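**Opening, once the kettle noise dies down**

Thanks for coming out on a Tuesday! I'm talking about wool base layers, and I'll try to keep it under 40 minutes (last time I didn't).

Start with the Hollow jumper. Hold it up, pass it round. I wore it for 4 days walking in March and it still smelled fine on the train home. Yaqin Cai lent me hers first, then I went and bought my own.

Then Koltex. Same weight on paper, but the shoulder seams sit further forward, so a rucksack strap doesn't rub. Ask who carries a bag to work. PAUSE for hands.

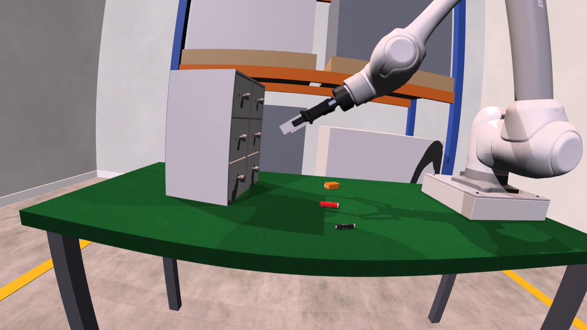

Sizing next. Kong comes up big, so go down one. Zarkis is short in the body, lovely in the sleeve. I own 2 of theirs and wear both under shirts all winter.

Washing: cool, inside out, dry flat. Don't be scared of it! I've put mine through the machine more than 40 times and the cuffs are still tight.

Mending bit if there's time. Show the elbow darn, the wonky one as well. Thread and needles are on the side for anyone who wants a go.

Questions, then swap rail. Remind people to take their own coats.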